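Tosira handheld - my page for the 20-game bundle

I get asked for this one more than anything else I sell, so it finally gets its own page instead of a line at the bottom of the accessories list. The Tosira is a small handheld console that plays games you own outright. You buy it, you charge it, you play it. There's no account to set up, no shop built into the menu, no coins or gems or battle passes, and it doesn't connect to the internet at all. If you've got a kid who's been hounding you for your card details to buy a hat for a cartoon frog, you'll see the appeal pretty quickly.

I'm a one-person shop and I've been selling games and bits for them since before phones had colour screens. I play everything I stock. I've had a Tosira on my own bedside table since last winter and I've finished more games on it than I have on my big console in the same stretch, mostly because it switches on in the time it takes me to find my glasses.

What's in the box

The console itself, in charcoal or mustard. A braided charging cable (USB-C at both ends, so have a look at what plugs you've got at home). A cloth pouch with a drawstring. A cartridge called the Pronberg Collection with 20 games on it. A printed booklet with a page for every game, written by people who clearly like them. No wall plug, sorry, they stopped including those and I can't say I miss the drawer full of spares.

I also throw in a screen protector and I'll put it on for you if you ask in the order notes. I'm good at it. I've done a lot of them and I keep the room closed up so the dust doesn't get under.

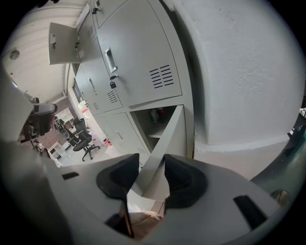 The games

The Pronberg Collection is the reason I took the Tosira on in the first place. It's all small-studio stuff, and every title on it is the full game. No demos, no "chapter one", no timers making you wait for your energy to come back.

My favourite is Nodier, a slow puzzle game where you run a night ferry across a lake and work out who your passengers are from what they order at the canteen. It sounds like nothing. I lost a whole July to it. There are 17 endings and I've seen most of them, and if you email me for hints I will absolutely answer, probably at more length than you wanted.

Then there's Kozłowski, which is the opposite kind of thing, a very quick platformer about a plumber's apprentice locked in an apartment tower. It's hard! I wouldn't give it to anyone who throws controllers. It does have an assist setting that slows everything down, and it's tucked under Display in the menu for some reason, so look there and not under Difficulty.

The rest are a good mix. A couple of racers, a farming game that's nicer than it needs to be, a golf game you can play with one thumb, some card games, a fishing game my neighbour's daughter now owns the high score on (it's on my shop demo unit, and I've tried, I can't shift it). Two or three I don't care for. The submarine one makes me feel ill, but plenty of people love it.

You can buy more cartridges separately. They're the same price as a paperback, give or take, and you can lend them, swap them or sell them on when you're done. I take them back in trade as well if they're in decent nick.

The screen and the buttons

The screen is matte, which I prefer. You can play on the verandah in the middle of the day with the brightness up and still see what you're doing. It won't win any prizes against a new phone for sharpness, and text in a few of the older games is on the small side. There's a large text option in the system menu that works in most of them but not in Kozłowski, where it pushes the lives counter off the corner.

The buttons are clicky and a bit loud. If you share a bed with a light sleeper, this may come up. The stick has a rubber cap that you can pull off and replace, and I keep spares for both colours. The shoulder buttons were stiff on the first batch and are much better now. If you bought an early one off me and it still bothers you, send it in and I'll swap the springs, no charge, you just cover the postage one way.

It weighs 217 grams with a cartridge in. I weighed it on the kitchen scale. Light enough for a long flight, heavy enough that it doesn't feel like it came out of a cereal box.

Battery

The maker's number is generous, as they all are. With the sound on and the brightness halfway I get through a weekend of on-and-off play before I have to plug it in. The fast racers chew through it quicker. It holds its charge nicely in a drawer, too, and mine was still going after I'd forgotten it for most of the spring.

The battery can be replaced. Four ordinary screws on the back, one plug, done. I sell the battery and I sell the screwdriver, though you've probably got the screwdriver already.
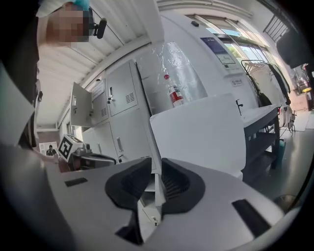

People ask whether leaving it plugged in overnight does any harm, and I've done it plenty of times with mine without any trouble. If you're putting it away for months, charge it halfway first and switch it off properly by holding the power button until the light goes out. A quick tap only puts it to sleep.

Saving your game

Saves go on the cartridge, not on the console. This is great if you've got two consoles in the house, as you can pull the cartridge out of one and carry on with the other. It's less great if you lose the cartridge. There's a backup option that copies saves to the console's own memory, and it's off when you first turn it on. Go to System, then Saves, then Keep a Copy. Please do it on the first day. I've had some sad emails.

Is it all right for kids?

I think so, and I sell a lot of them to parents and grandparents. There's no chat and no way to run into strangers, and nothing in it can take a payment. The booklet has an age suggestion beside each game, and I reckon they've got those right except for Nodier, which isn't rude or violent but has a couple of sad conversations that I'd want to be around for with a younger child.

There's a play timer you can set with a four-digit code. It gives a warning, lets them reach a save point and then shuts off. Write the code down somewhere. Resetting it means sending the console to me, and I'll do it happily, but your kid will be without it for a week and they'll know whose fault that is.

What I'd change

The speaker is on the underside, right where my left hand goes. I muffle it constantly. The headphone socket is fine and it's a proper one, so I mostly use that.

The pouch is a bit thin for a school bag. If it's going to be knocked about, add the hard case to your order. The case fits the console and six cartridges, and it zips all the way round.

And the menu music can't be turned down separately from the game sound. I wrote to them about it, and got a very nice reply from Ikhsan Simanjuntak on their support desk, who said it's on the list for the next update. Updates come on a free cartridge you slot in and take out again, and I post those to all my customers as they arrive, so keep your address current with me.

Stock and postage

Charcoal is in stock most of the time. Mustard comes and goes. If the button says Notify Me, pop your email in and you'll get one message when they land and nothing else, I don't run a newsletter.

Orders in before noon usually go out the same day. I pack everything myself in cardboard and paper, and the tracking number comes by email once it's scanned. If you'd like it wrapped, tick the gift box at checkout and tell me what to write on the tag. I leave the invoice out of those.

Returns and repairs

You've got 20 days to change your mind, opened or not. I'd much rather you tried it properly than left it sealed and wondered. Send it back with everything that came in the box, and I'll refund the console price the day I've looked it over.

After that it's covered by the maker's warranty for faults, and I handle those for you so you're not stuck in a phone queue. Drops and drinks aren't covered, but have a chat with me anyway. A cracked shell is a cheap fix and I've brought a few back from a bath. Use the contact form and tell me which colour you've got, what it's doing, and which game was in it at the time.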